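Community > Household > Emergency Supplies > Lighting

Search Todlow Help enter a keyword Go

Light sticks in an outage kit: storage temperature and expired stock

Sachiko Ogura
Viewed 1405 times

I keep a box of six-inch chemical light sticks in the outage kit, all Findley, all in sealed foil. The box spent the summer in a detached garage and the date on the wrappers passed in November. I opened a few to see what condition they were in. One lit normally. One was weak along its whole length. A third, a pink one, glowed but was noticeably dim by bedtime.

Two things I'd like to know. Does heat in storage use up the chemicals even when the inner vial is intact? And is there any point in moving the rest to a refrigerator now, or should I write the box off?

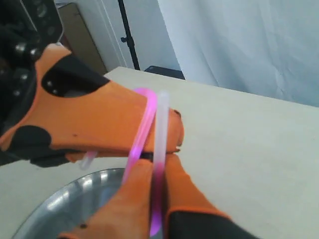 2 replies

Sota Okabe

Yes to the first. The inner glass vial usually holds the peroxide and the outer tube holds the oxalate ester and the dye, though some makers swap them. The light reaction can't start until the vial breaks, but both solutions break down slowly while they sit. Peroxide decomposes faster when warm. The ester reacts with water, and the plastic tube lets a little water vapor through, so a pinhole in the foil matters as much as the date does.

A refrigerator will slow further loss. It will not restore anything already lost. Cold also slows the light reaction itself, so a stick activated straight from the refrigerator will look dim until it warms up. Let it reach room temperature before you judge it.

To grade the rest of the box:

1. Squeeze each foil pouch gently. Set aside any that are torn or have a lifted seam.
2. Activate one stick from each lot number, in a dark room, at room temperature.
3. Write down the time and check it again at intervals. Compare it with a new stick of the same color.

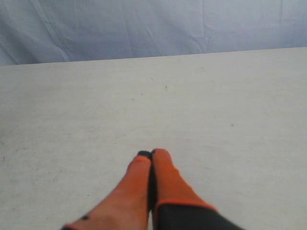 Color matters in step 3 because the dyes differ in output and in how long they last. A green stick compared with a red or pink one tells you very little about age. Run time on the package is normally stated for room temperature, and most of the light comes out early in that period.

If a lot gives a usable glow for half its rated time, I would keep it for marking stairs and door handles and buy new stock for anything else. Store the new stock indoors, flat, in the foil.

2485 helpful votes on this member's replies

curnosine

just get a headlamp. I threw all mine out after one leaked in a drawer and took the finish off the wood. lithium cells keep for years

Sota Okabe
Agreed for main lighting. Take the cells out of the lamp for storage. Light sticks are still useful where you don't want to rely on a switch or a battery.

3 comments Share Follow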